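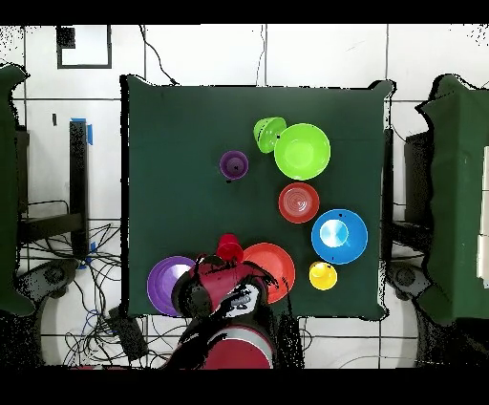
Lime green and red-orange on the dark green cloth.

I have been meaning to write about my grandmother's picnic habits for a long while now, and since March has been nothing but drizzle so far, I might as well do it today with a pot of coffee next to me and the radiator ticking away.

She lived in Orkow, in a narrow house at the top of a street so steep that the mail carrier used to leave his bicycle at the bottom and walk up. It had no yard to speak of, just a strip of paving stones and a plum tree that gave us more wasps than plums. So in the warm months she took us out. Every chance she got, really! She would decide at breakfast that the day was too nice for a roof, and by ten in the morning we were standing at the bus stop with bags hanging off both arms, waiting for the 303, which went out past the brickworks and the last of the allotments and let us off by the lake at Konby.

It was a 70 minute ride. I know that because my brother had a watch with a stopwatch on it and timed the trip every single time, and reported it out loud to the whole bus. If the driver was quick on the hills my brother was disappointed, as if he'd been cheated out of something.

What I remember best is the packing. My grandmother did not believe in sandwiches for a picnic. Sandwiches were for trains. A picnic meant a real meal, just eaten somewhere inconvenient, and so along came the potato salad, the cucumbers in sour cream, a cold roast chicken already cut up, boiled eggs, rye bread, and a jar of pickled mushrooms that only she and my uncle would touch. Then there was the tablecloth. It was an old brown one with a burn mark from an iron, and it was always packed last so that it could come out first. And then the dishes, a whole bag of plastic dishes in every color they made, which clattered so loudly on the bus that people turned around.

We each had our own color and heaven help you if you took somebody else's. Mine was yellow. My brother had blue, and my cousins fought over orange for two summers straight, until my grandmother simply put the orange one away in the cupboard and told them it had moved out. I think of that whenever I set a table for children. I've done the same thing myself more than once (there is a pink cup at the back of my own cupboard right now, living quietly).

She bought most of that set at Kuhlmann, the housewares store across from the station. It's long gone. It was one of those places where everything hung from hooks on the ceiling, colanders and enamel pails and rug beaters, and you pointed at what you wanted and a man came with a pole. I loved it in there. It smelled of floor wax and rubber boots. The picnic things were stacked on a low shelf right where a child could reach, and I'm sure they did that on purpose, the rascals.

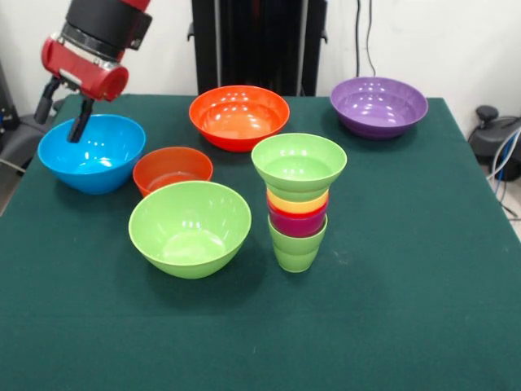 Bowls out, cups in their stack.

Back to the food, though, because I promised a few of you the cucumber recipe after I mentioned it in the fall and then forgot all about it. It's hardly a recipe. You take 2 long cucumbers, peel them in stripes so that some of the green stays on, and slice them as thin as your patience allows. Salt them well and leave them in a colander while you do something else. My grandmother used to do her hair. Then squeeze them out by the handful, harder than you think you should, and stir them into sour cream with a spoonful of vinegar, a pinch of sugar and more dill than looks reasonable. It needs to get good and cold before you eat it. On the way to the lake she wrapped the bowl in newspaper and then in a bath towel, and it was still cool when we got there, even in July.

The potato salad I can't give you. I have tried for years. I have her handwriting on a card and I follow it to the letter, and what I get is a perfectly nice potato salad that tastes like somebody else's grandmother made it. My mother thinks it's the mustard. There used to be one called Druletico, in a squat little jar with a red lid, and I haven't seen it in a store since I was in school. If any of you have come across it, please write to me! I would happily pay the postage.

After lunch came the part we children hated, the lying down. One hour, no swimming, no talking. The grown-ups slept with hats over their faces and we lay there on our backs pulling up grass and listening to the other families having fun. I would give quite a lot for that hour now. I can still hear the halyards knocking on the little boats, and somebody's radio across the water, and my grandmother, who claimed never to sleep in the daytime, snoring like a sawmill.

Then we rinsed everything at the pump, one child pumping and one child holding the bowls, both of them soaked to the knees by the end. The dishes went back in the bag wet and the cloth got shaken out downwind (upwind once, we all learned from that). And we caught the late bus home, sunburned and sandy, and my brother started his stopwatch.

I went back to Konby a couple of years ago with my own kids. The pump is still there but the handle has been taken off, and there's a kiosk that sells fries where the rowboats used to be pulled up. The fries were good, I have to say. My youngest asked why we'd brought a whole chicken when there was a kiosk, and I couldn't come up with an answer that made any sense to her. She ate two drumsticks, though.

As soon as it dries out I want to go again. I have the chicken planned and the bath towel set aside, and I've been eyeing the dill on the windowsill, which is coming up a bit leggy but should be ready by the time we need it.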